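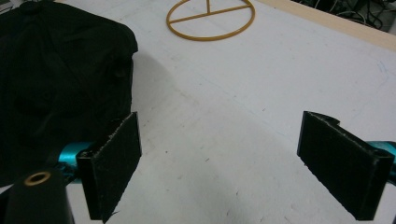 Minutes, Handling Methods Group
Friday, May 20, 2022
Present: Marjatta Rautiainen (chair), Shoaib Rajput, Kristýna Jelínek, Eino Eskola
Apologies: Hilkka Riihimäki
Minutes taken by Kristýna

1. Minutes of the last meeting
Accepted with one correction. Under item 4, the line about relabelling old recordings should read "Eino to check", not "Eino to relabel". Eino has checked and the old labels can stay.

2. Cap and stand task
Shoaib reported on the hand-held demonstrations. The task is the one agreed in the Plerkico plan: the operator works at the table with a gripper in each hand, picks up a baseball cap and hangs it on the wire stand. The stand has a flat ring base and a loose wire globe at the top. The operator wears no glove and drives no arm, and the motion is recovered afterwards from the marker plates and the gripper cameras. 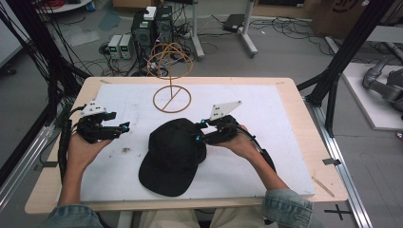

The main question was whether the two-handed demonstrations carry over to the policy better than the older set, where one hand did all the work. Shoaib trained both versions on 1000 demonstrations each, using the same settings and the same starting seed. The two-handed version placed the cap more often when the brim started out facing the operator. With the brim facing away there was no difference he would be willing to report.

Marjatta asked if the result could come from the operators getting better over the recording period. Shoaib said it could, as the one-handed set was recorded first. He has not ruled it out. Marjatta would like this stated plainly in the write-up, in the body and not in a footnote.

Eino asked what counts as a placement. At present the cap has to stay on the globe after both grippers have let go. Kristýna pointed out that the scoring sheet does not say how long it has to stay there. Agreed that 3 seconds will be used from now on, and that trials already scored will be gone over again from the recordings.

3. Failures
Kristýna has gone through the failed trials and sorted them by cause. The largest group is the stand shifting when the cap is lowered onto it, as the wire globe is light and the base slides on the white board. The next group is the grippers pinching the crown instead of the brim. The remainder are tracking losses, mostly when one marker plate passes behind the other hand.

There was some discussion about fixing the stand to the board. Eino was in favour and said it would remove noise that has nothing to do with the method. Shoaib was against it, because a loose stand is part of what makes the second hand useful. Marjatta suggested running both conditions and reporting them separately. Agreed, with the fixed stand as the secondary condition.

Kristýna also noted that black fabric on the white surface separates well in the gripper view at a distance, but close up the black finger pads and the fabric run together. She would like a short comparison using a lighter cap. No objection. Shoaib will find one of a similar size and stiffness.

4. Tracking
Eino has compared two ways of recovering the gripper pose. The first uses the marker plates alone. The second, Atlow, adds the gripper camera and fills in the gaps where a plate is hidden. Atlow gives smoother paths but lags slightly on quick wrist turns. He recommends keeping the plates as the reference and using Atlow only for gaps. Agreed.

He asked that operators pause briefly before the first grasp so that the two recordings can be lined up. Shoaib will add this to the instruction sheet.

5. Data storage
The full set now stands at 4000 recordings, counting the older tasks. Hilkka sent a note by email saying the Savolainen drive is close to its limit and asking that raw video from rejected trials be moved off it. Marjatta was not keen to lose access to the rejected trials while item 3 is open. They will be moved to the Esto server and kept until December, then looked at again.

6. Write-up
Shoaib has a draft of the method section. The results section waits on the rescoring. Marjatta asked for the table of failure causes to go in before the success rates, so readers know what they are looking at. Eino would prefer it after. Left to Shoaib.

7. Other business
None.

Actions
Kristýna: rescore placed trials under the new rule
Shoaib: source a lighter-coloured cap; update the instruction sheet; add operator practice to the limitations
Eino: run the fixed stand condition, 2 operators; write up the tracking comparison
Hilkka: move rejected trials to Esto and confirm by email
Marjatta: read the method section

Next meeting to be set by email once the rescoring is finished.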